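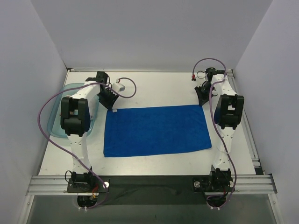 Turow two-arm bench, grippers at the far corners of a blue cloth.

Turow Bench by Skania - two arms, one table, small cloth work. Can a machine do the laundry yet? Not the laundry. Some of the folding end, maybe, on a good day.

Whats in the kit: two arms with grippers, front mounting bar, table with panels on three sides, cables. Setup takes 2 people. Allow 14 working days for delivery. Table and panels ship flat, arms ship seperately.

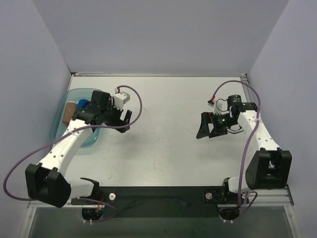
Left gripper over the light blue tray, right gripper open.

Good for: hand towels, wash cloths, shop rags. Slow. A person is faster and will be for a while. Fitted sheets - no. Socks - ask us again later. Anything with buttons, please don't.

Bin or tray can be any brand, low sides work best. Max table load 38 lb. Power draw 700 W with both arms going, normal wall outlet is fine. 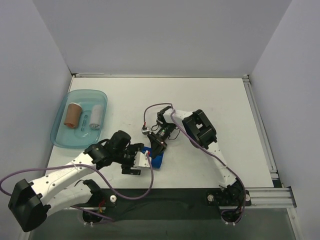 Both grippers at the blue cloth. Rolled cloths in the bin, brown and light gray.

Rolling is harder than flat folding, expect retries and keep somebody nearby. We would not leave it alone overnight in a shop.

Spare finger sets from Esposito fit, Bevau ones do not. Prices on request, lead times updated March 2, 2019.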